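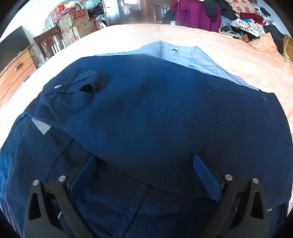 Navy pants and a blue collared shirt, on the bedspread.

Folding tips from the Munstead laundry, now the machine does the sheets

Sheets and towels go thru the folder. Pants and shirts still by hand – so 6 of us moved over to garments in January.

Pants: check pockets, button the waistband, smooth from the waist down. Lint off before you fold, not after.

Shirts: collar flat first. Sleeves back.

Machine jams? Stop button, then call Jagadeesh Reddy. Dont pull the sheet.

Swap stations every 35 minutes. Wrists hurt less, mine anyway.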